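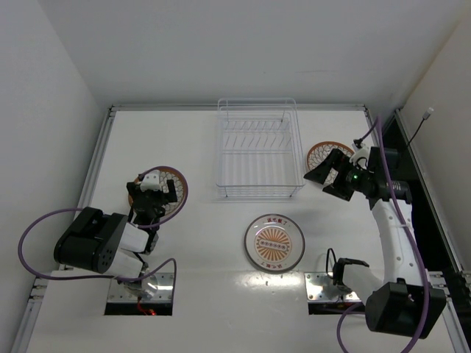 Fig. 3. Wire dish rack and plate.

4. First use of the Tallard 355 dishwasher

Read this section before running the first cycle. The machine must already be level and connected to the cold water supply (Section 3).

Caution: Use dishwasher salt only. Table salt contains additives that can damage the softener.

4.1 Filling the salt tank

1. Pull out the lower basket and set it on a towel.
2. Unscrew the cap on the floor of the tub, left of the filter.
3. For the first fill only, pour in one quart of water.
4. Fit the Drelby funnel and add salt until the tank is full. Some water will spill over – this is normal.
5. Wipe the threads clean and screw the cap on tight.

Note: Start a Rinse cycle right away. Salt water left on the tub floor can cause rust spots.

4.2 Setting the water hardness

The machine leaves the factory on setting 3. Your water supplier can tell you the hardness in your area. Once you have the figure, find it in the table on the inside of the cover,

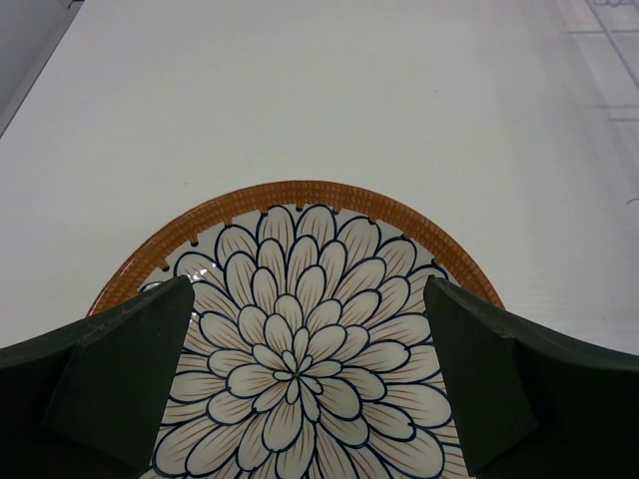 then hold the Start button for five seconds until the display blinks. Press Start again to step through the settings. The display goes dark after 40 seconds and the last setting shown is saved.

4.3 Rinse aid

1. Open the flap inside the door.
2. Fill to the Max line. The tank holds 100 ml.
3. Close the flap until it clicks.
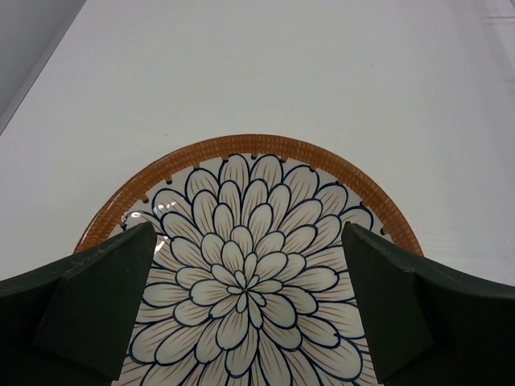

4. Wipe up any spills with a dry cloth. Spilled rinse aid makes too much foam.

4.4 Loading

Scrape off food scraps. Place plates in the lower basket, facing the center, and leave a gap between them. Check that both spray arms turn freely. Wash hand-painted or antique pieces by hand unless the maker marks them as dishwasher safe.

If dishes come out with a white film, raise the hardness setting by one and run two full cycles before changing it again.

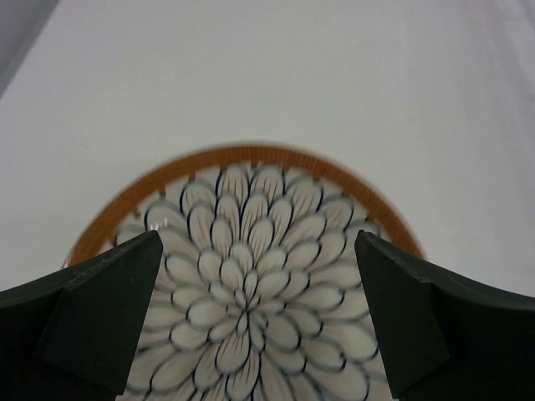 Svetozár Doležal: I had the film even on setting 5. The salt cap wasn't screwed down all the way. Tightened it, ran a rinse, and the next load came out clear. Spare cap seals are part no. 3305.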